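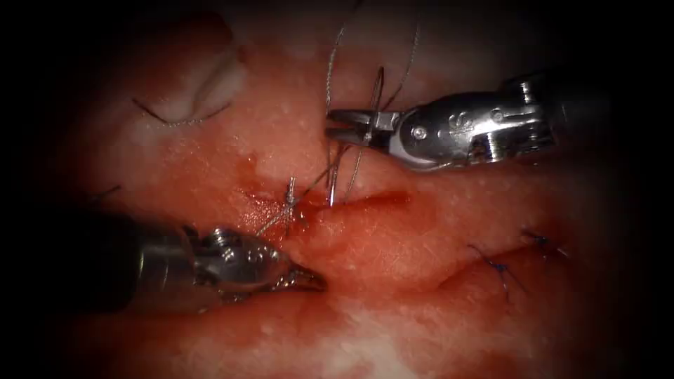 16/02/2021, suture recording, bench 2

Started at the usual time with the interrupted stitch task on tissue. Console driven by hand all day, no policy running. Both arms logged with joint positions, tip pose, jaw angle and the endoscope stream. Software is the Cirkano recorder, same build as last week.

Got 59 episodes saved. 16 of those are marked bad, mostly because the needle turned in the jaws and the operator had to put it down and start over. I left them in the set with the bad flag on. We said in the last meeting that regrasps are worth keeping, and the Hamann people asked for them too. If anyone wants a clean set, filter on the flag, don't delete files.

One episode is one stitch: pick up needle, bite, pull through, throw the knot, cut the tail. Recording starts when both pedals are down and stops on the left pedal only. Twice I forgot and the stop came late, so 17 and the one after it have a long idle stretch at the end. Trim before training.

Camera notes. The view is tight and goes dark at the edges. The upper right arm gets most of the light and the metal throws highlights back. The lower left one sits in shadow, and its shaft goes to black at the margin. Tip tracking on that side will be worse, I expect. Tried turning the light source down one step, which helped the glare and hurt the left arm more, so I put it back.

Thread is the other problem. The silver strands are thin and easy to lose against the tissue. The blue stitches on the other seam stand out far better. Would like to do a block with blue only and see if the segmentation labels get faster to draw. Right now a labeler at Zonditz needs around 400 seconds per clip for the thread mask alone.

Old stitches stay in the tissue between episodes. Good for variety, but the knot detector fires on them. For now the label file has a field "active_stitch" and it has to be filled in by hand. Please fill it in the same day.

Left arm wrist felt a bit stiff on roll after lunch. Homed it again, fine after that. Wrote it in the arm log.

To do:
- copy today's set to the Grondia drive, check sums
- trim the two long episodes
- order blue suture
- ask Hamann if they want raw video or the resized one
- redo hand-eye calibration before the next session, last one is from July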